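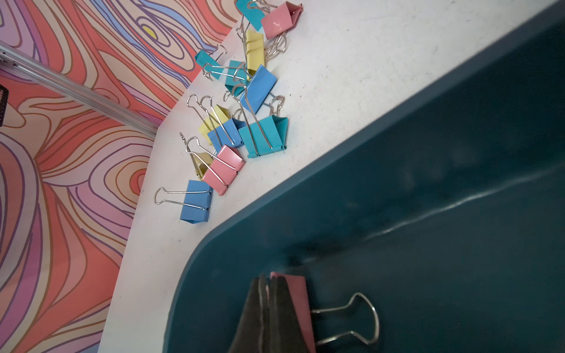
I spent most of last month on finger pads, a subject I once believed could be dealt with in an afternoon. The cell is called Clunham, after the town where we bought the table, and its job is moving binder clips into a tray, one at a time, for as long as anyone can stand to watch. The old pads were hard and shiny and had worn to a slope, so every clip left the fingers sideways like a bar of soap. The new ones are dark gray and matte, and they can hang on to a pink clip by one edge with the wire handles sticking out over the tray, which I would not have bet on in March. I cut them from a sheet of something Griffiths sells for lining drawers.

The swap itself is two screws a side. Then you have to tell the software where the fingers meet, and Radia (our control program, written by people who have since moved to warmer jobs) wants that number in encoder ticks. It was 952 before. It is 1721 now. I have no idea why it moved that far and I've stopped asking, but I wrote it on masking tape and stuck it under the bench.

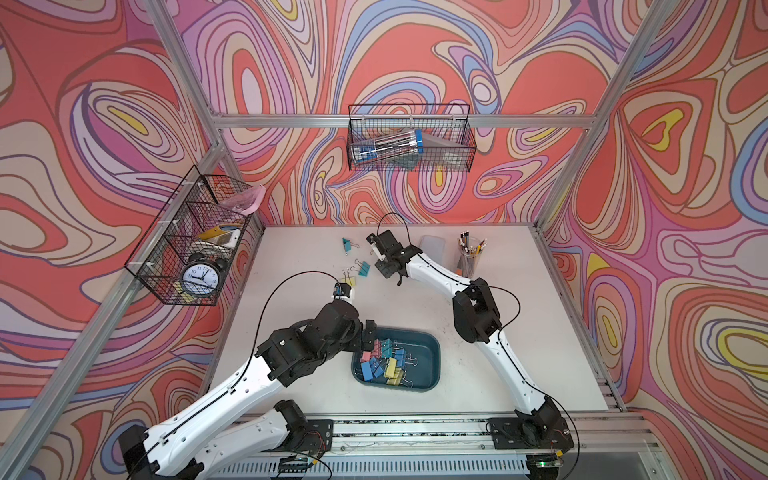
Ningsih Simanjuntak
Cell technician, Kunden
22 November 2022

Next on the list was cables. The one on the right arm makes a loop above the gripper, and the size of that loop is a matter of religion here. Too short and it tugs when the wrist rolls over. Too long and it finds the pencil cup at the back of the table, and you get to pick up pencils. Yanti Lumbantobing likes it tight. I like it loose. We settled on my way while she was on vacation.

Both bases are bolted to the front rail, and those bolts creep. I go over them every 80 hours of running with the good wrench, then put a paint line across each head so I can see at a glance who has been moving. The left base is the usual offender. After that it's a wipe for the tabletop, which keeps its scuffs no matter what I use, and a look at the little boards under the rail for any red or black wire that has worked its way out of a terminal.

Homing still takes 13 minutes if you do both arms properly. There is a quicker way and Yanti knows it, and it's how we got the dent in the old table.

Still to do: spare pads, a new label for the power switch, and finding where I put the other wrench.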